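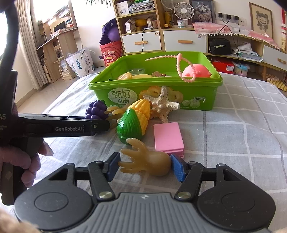
**Trying out the Manico service for hand-held gripper recordings**
Quinlan College, Intro Robotics, spring project report
2025-05-27

## What we set out to do

Our team got the option of building a small arm or reviewing something that's already on offer. We picked the second. Manico is a hire-and-process service run by Monstead, a small outfit in Skatevthorpe. You rent a pair of hand-held grippers for a set period, record yourself doing a task, upload, and get back cleaned up tracks of where each gripper went and when the fingers opened and closed. Then you can train on that. We did not get as far as training — see the end.

Questions we wrote down in March:

- can a student with no background get usable recordings
- how much of what you upload comes back usable
- is it worth it compared to driving an arm by hand

## Setup

Used an ordinary room on purpose. The course lab has a clean table and even light and we figured it would flatter the results. Task was toy tidying: pick a toy off the checked cloth, put it in the green box, repeat. Two grippers, one per hand.

Toys were picked for variety. Grapes (purple, lumpy), corn, a starfish, a see-through octopus, a banana, a pig, a string of pink beads. The beads were a late addition and a bad one.

Calibration: you open and close each gripper all the way, hold still, then wave it slowly in front of the lens side. First try took most of an afternoon becuase we skipped the hold still part. After that it was quick.

## Picking

Opening width was fine for everything we tried. The hard part is your own wrist. You want to reach over the top like you would with fingers, and the pads end up at an angle and the toy squirts out sideways. Coming in level and late works better. The grapes taught us this. 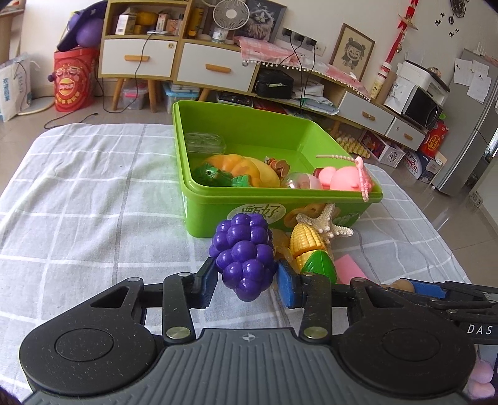 Soft toys were easier than hard ones, mostly. You can be sloppy and the toy gives. With the corn you have to pick a spot and commit. The octopus is soft but it sticks to the pads and doesn't always let go when you open, so the "release" mark in the returned track is earlier than the real release. We raised this with Monstead support, they said known issue with tacky materials, no fix date.

Using both grippers at once is tiring. Forearms mainly. Short takes with a break, otherwise you get careless and the last few are junk.

## Results

We uploaded 57 takes. 18 were sent back as rejected. Of those, 13 had the same reason code, lost tracking, and nearly all were takes where one hand crossed over the other. The rest were bad starts (our fault).

The longest take came back with 3694 time steps and no gaps, which we were pleased with.

Turnaround was overnight every time. Reject codes are just codes — you have to look them up in a PDF that isnt linked from the upload page.
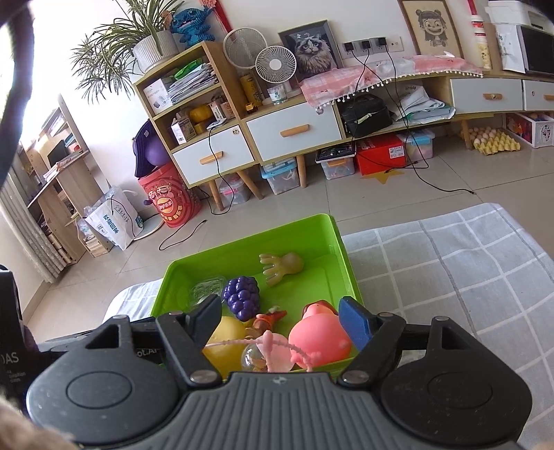

*Fig. 3. Gripper over the green tray, grapes near the center.*

## Good and bad

Good:
- fast to learn, everyone on the team could do it the same day
- works in a messy room, we moved stuff around between takes and it didnt care
- the files open in plain Python, no special viewer

Bad:
- crossing hands
- thin things. Beads never came back with a clean grasp mark
- the cable gets in the way if you turn your wrist a lot
- hire period is too short if you're also learning the thing

## Compared to driving an arm

Only a rough comparison, the lab arm was booked for most of April. Same toys, same box. By arm each pick was much slower and we gave up on the starfish. But the arm data has no lost tracking at all, and you know the arm can reach whatever you recorded. With hand-held recordings you don't, some of our poses are probably out of reach for the lab arm. Still need to check that.

## Not done

- training, ran out of time. Tracks are sorted and in the team folder
- second room
- repeat of the bead takes with a thicker string
- ask Monstead about a longer student hire

If next year's group takes this over: drop the beads, don't cross your hands, and print the reject code PDF before you start.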